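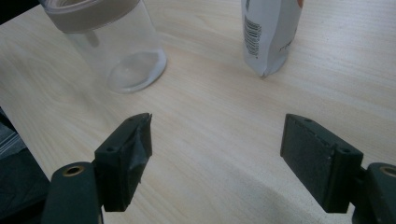 Geltcombe drop-leaf table, six months in

Short version: good table, annoying legs, buy it if you have a small place and don't mind a hex key. Long version below, written on my lunch so excuse the mess.

Background. We had a round glass thing before this, came with the apartment, hated it. Wanted pale wood, wanted something that folds, wanted to stay under 600. The Geltcombe was 595 before delivery. Looked at the Bratolholm too (nicer edge, fixed top, no leaf) and the Lyimo one everybody links to, but that was closer to 1000 by the time you add the leaf. Pass.

Delivery

Two boxes. One came in the morning, the other one four days later, no explanation. Box two had all the hardware in it, so box one just sat in the hallway and I walked into it every night. Packaging fine. Foam corners, no dents. One leg had a rough spot near the bottom, sanded it myself, five minutes.

Putting it together

Took me an evening. Instructions are all drawings and step 7 shows the bracket upside down. It's upside down! Flip it. I did the first one the way the drawing says and then the leaf wouldn't come up level, had to take it all off again. Second side went fast.

Use your own hex key, the one in the bag is soft and rounds off. Don't use a drill on the leg bolts.

The top

Best part. Light, a little creamy, grain is nice and not too busy. The finish is some kind of matte oil. They tell you to let it sit a day before using it and I did, smelled a bit, window open, gone by the next night.

Water: wipe it up and you're fine. I left a wet glass on it overnight in the first week and got a ring. Faint. Rubbed it with the oil that comes in the little tin and it went away mostly, I can find it if I look for it. Turmeric did not go away. That one's on me.

Scratches: some, small. We eat on it, I work on it, my kid does homework on it with a pen and no paper underneath aparently. For that kind of use it's held up okay.

The leaf

Goes up with one hand. Coming down you want two, it drops hard at the end and will get your fingers. A slow hinge would have cost them what, a few bucks. Gap between leaf and top is tight enough that crumbs mostly don't get in. Mostly. Toothpick.

With the leaf up it seats four, five if you like each other. Down it's a desk against the wall and you get your room back.

The legs

OK so the legs. They loosen. Every month or so I feel a wobble, get under there, quarter turn on each bolt, fine again. Wrote to Geltcombe and got a polite reply from a Hubert Aebischer who sent me a set of lock washers for free, came in June. Put them in and it's been better since, not perfect. They should just be in the box.

Also the feet are bare wood. Stick felt on before you stand it up, not after like me. I used the Tresent pads, the thick ones, two have come off already so maybe get a different brand.

Would I buy it agian

Yeah. For a big family, no, get something with a fixed top and heavier legs. For two or three people in an apartment it's a good size and it looks more expensive than it was.

Four stars. One off for the legs and the bracket drawing. If they fix step 7 I'd maybe go four and a half.

Oh and the coat of oil, do it twice a year. The tin is enough for one go, so buy a second when you order, shipping on it alone is silly.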